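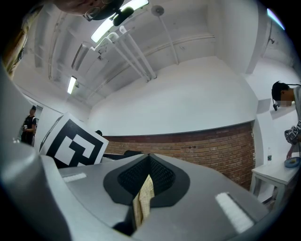 Boris wanted to know who was going to pay 2341 dollars for a thing you still had to squeeze yourself.

"People who can't pay 2633," Marisol said. She had the Trornora price sheet flat on her knee and was going down it with a pen. "That's with the support plan. The plan is 282 more."

"Support for what? It's a hand. I have two."

Ľubomír Murín, who had come from Skamgate to sell it to them, laughed as if he had heard this in every town on his route. He probably had. He explained it again, slower. You held the gripper, you did the job, and the kit kept a record of how you did it. Then the arm learned from the record. The arm was sold separately.

"Of course it is," said Boris.

Marisol had worked nine years in the packing room at Camacho and had seen three machines come in on a forklift and go out on the same forklift. One of them had folded boxes very nicely, provided the boxes were already folded. She did not trust the word "learned." Her nephew had learned the trumpet, according to his school.

"How many times does it have to watch?" she asked.

"It depends on the task."

"Putting a jar in a tray."

"It depends on the jar."

She wrote that down. Wenceslao Camacho liked things written down, and he would want to know on Monday why she had said no, or why she had said yes. She hadn't decided which. The grip was good, she would give them that. It closed evenly, and after a few minutes you stopped thinking about it – but her wrist had begun to ache by the end of the first tray, and the brochure had no page about wrists.

"And when we change jars?"

"You show it the new jar."

"Me."

"Anyone on your team."

"So on top of packing, I teach." She turned the sheet over. The back was blank. "What does Trornora pay for teaching?"

Ľubomír looked at Boris, who was no help to him.

"The recordings stay with you," he said finally. "Unless you take the support plan. Then we keep a copy, to improve the product."

Marisol put the cap on her pen. Then she took it off again, found the line that said 282, and drew a box around it, pressing hard enough to go through the paper.

"Let me understand," she said. "We pay you extra, and you keep my hands."

"A record of your hands."

"Boris, how late is the bus?"

"Twenty minutes yet."

"Good," she said, and pulled her chair closer to the table. "Start again from the arm."

E-mail this story | Print this story

Stories > Short Fiction > Berenice Tlapale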